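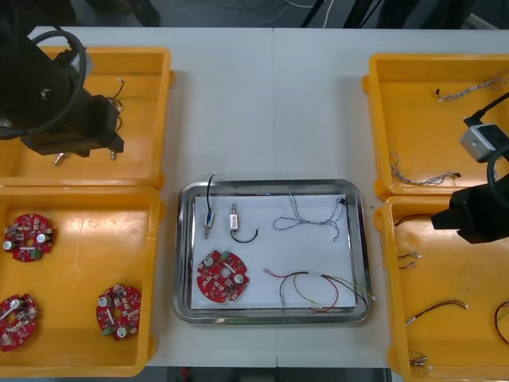
Electronic parts on a tray, with bins on both sides.

What is inside an electronic machine?

Take the cover off a doorbell, a toy or a washing machine and you will find parts joined by wires. Each part has one job. This page explains three of them: the circuit board, the wire harness and the solenoid.

The circuit board

A printed circuit board is a flat sheet that does not let electricity through. Thin copper paths are fixed to it. The paths carry electric current from one component to the next. Boards can be almost any shape. The ones on this page are round and red.

Many boards have a terminal block. It is a small plastic block, often green, with screws in it. A bare wire goes into a hole and the screw is tightened to grip it. Some boards also have capacitors, which store a little electric charge and release it when the circuit needs it.

The wire harness

A harness is a group of wires kept together so that they can be fitted in one go. The coloured coating on a wire is called insulation. It stops the metal inside from touching other metal. The colours help the person fitting the harness to tell the wires apart.

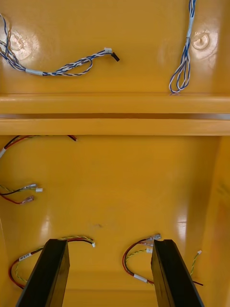

Two wires wound around each other are called a twisted pair. Electrical equipment nearby can disturb the signal in a wire. In a twisted pair both wires pick up nearly the same disturbance, and the circuit can cancel it out. The plug at the end of a harness is called a connector. Many connectors have a shape that fits only one way round.

The solenoid

A solenoid turns electricity into movement. Inside it is a coil of thin copper wire. The coil in the Josent training kit has 271 turns. When current flows, the coil becomes a magnet and pulls on a metal rod called a plunger.

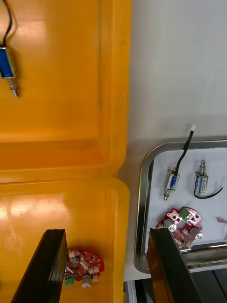 When the current stops, the magnetism stops too. In many solenoids a spring then moves the plunger back. Solenoids are used in door locks, vending machines and water valves.

Words to know

Component: one part of a circuit.
Current: the flow of electric charge.
Insulation: material that does not let current pass easily.
Plunger: the rod that moves in a solenoid.

Never open anything that plugs into the mains. Ask an adult first, even if it runs on batteries.

Text by Dalia Ragab. Checked by Dilwyn Pugh.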